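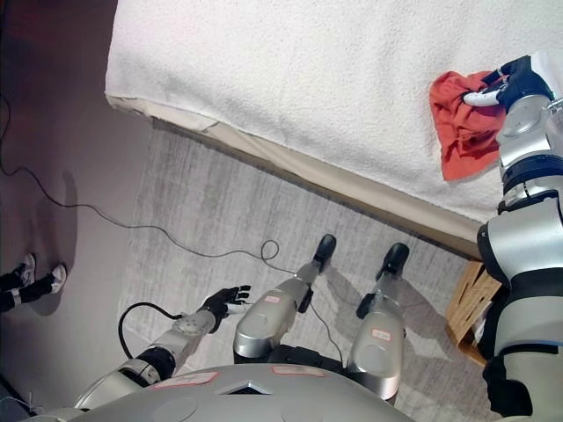
Karabo Mofokeng wants to know whether the Umik reader will do the voices. It will do one voice, chosen by you in step 3, and the wolf and the grandmother will have to share it.

4. Setting up your first picture book

Shares 26 | Comments 2

Before you start, charge the reader until the moon on the lid stops blinking. Peel off the protective film. Children will offer to do this, and then the film is on the cat.

1. Clip the reader to the top of the back cover, with the lens facing the pages.
2. Hold down the star button until you hear a chime. If you hear a yawn, you have pressed the sleep button.
3. Turn the dial to pick a narrator. "Uncle" is the slow one.
4. Open the book to the title page and wait 30 seconds – the reader is checking it against the Cisura catalog, and turning pages will only send it back to the beginning.

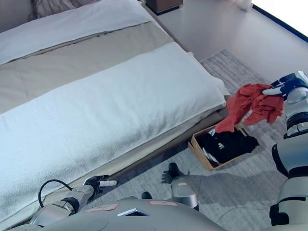 5. When the title is read aloud, turn to the first page of the story. The reader starts by itself and stops at the end of each spread.
6. Turn the page. Small listeners may turn two at once, in which case the reader says "Oops" and waits. It can keep this up far longer than you can.

Note: Lift-the-flap books need the flaps shut when you turn to a new spread. Pop-up books are supported, apart from the Jatton pirate ship, whose mast blocks the lens.

Caution: Do not clip the reader to board books. The clip will fit if you push, and then it will stay there.
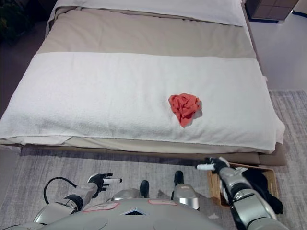
Bed with a long white pillow and a wide white terry cloth across the near half.

7. To set a bedtime limit, press star and moon together. The reader will finish the current story and refuse all further requests. It has no opinion on glasses of water.

If the reader keeps announcing the wrong title, wipe the lens and repeat step 4. Library copies with a sticker over the title usually need to be added by hand (see section 6).

Last updated: October

Related sections
Adding a book by hand
Recording your own narrator
Cleaning jam from the lens
Using Umik with Koutsoukos sticker books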